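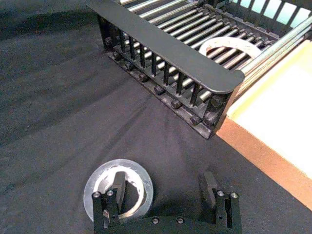

Raise the proposal threshold on Ternley

Anyone holding 30 tokens can put a proposal to a vote on Ternley. That made sense when the chain was small. It doesn't now, and I think we should raise the figure to 2,000.

Last December we had 4 votes open at once. Two were near copies of each other, and one asked the treasury to pay for a wallet that already exists. Turnout dropped on all of them, including the Troreck bridge upgrade, which deserved a proper debate.

Eluned Foulkes argues on the forum that a higher threshold shuts out small holders. I take the point, but delegation covers most of it. A small holder with a good idea can ask a delegate to sponsor it, and Llewellyn already has a page for that.

Branwen Voyle wants a refundable deposit instead. I would support that as a second step. Deposits need a contract change and an audit, while the threshold is a single parameter.

I'll post the draft once the Lestodlow client release is out. Comments on the number are welcome.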